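August, notebook, soft-goods pick-up task
Entry by Z. Arruda, started 9:50

Carrying on with the pregrasp timing problem on the sofa setup. Kibet Wanyama pushed his change to the Tasham planner last night, so the first job was to rebase my closing controller on it. One conflict, in the frame lookup. I kept his version.

Summary of where we were: the policy picks a sensible approach direction for cushions but commits to closing too early. The depth estimate is pulled toward the backrest when the cushion edge is fuzzy, and the standoff comes out wrong. On hard objects the same code is fine.

Changes today:

Raised the replan rate during the last part of the approach. Setting is in the Nyaga config, not in the launch file. I lost half an hour to that.

Replaced the single depth value at the grasp point with a median over a patch, 9 pixels on a side. Tried a larger patch first and it mixed cushion and backrest together.

Masked out the hand itself before taking the median. The old mask was drawn for the bare fingers and let part of the palm through when the wrist was pitched down. The new one comes from the joint angles.

Close command now waits for two planner cycles that agree on standoff. If they don't agree within 50 ticks it backs off and logs a reason code.

Replayed log 1235 offline with all four changes. The early close is gone in replay. Log 2101 still triggers it once, near the end, where the shadow of the hand falls across the target and the segmentation confidence drops. Kibet thinks the shadow is a red herring and the real cause is a stale transform. He may be right – the timestamps on the wrist camera lag the joint states in that log. Need to check before I touch the segmentation.

Went to the live setup after lunch. Blue cushion on the white sofa, default lighting, planner speed at the low setting.
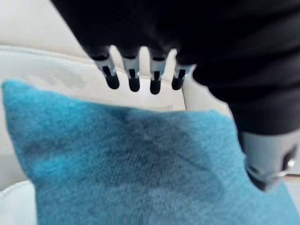 Wrist view, hand over the upper edge of the blue cushion. Note the dark patch on the fabric under the hand.

Standoff readout was steady at the start of the approach and jittered once the fingertips came over the boundary with the backrest. Same place as in replay. Saved the run under Cullach/soft with the reason codes on.

Open items:
– compare wrist camera and joint state timestamps in 2101 (Kibet)
– get the thumb into the self mask, it uses the old link name
– rerun 1235 with the patch median switched off, to see which change did the work
– move the replan rate to the launch file or write down where it lives

Left the branch unmerged. Controller gains not touched today.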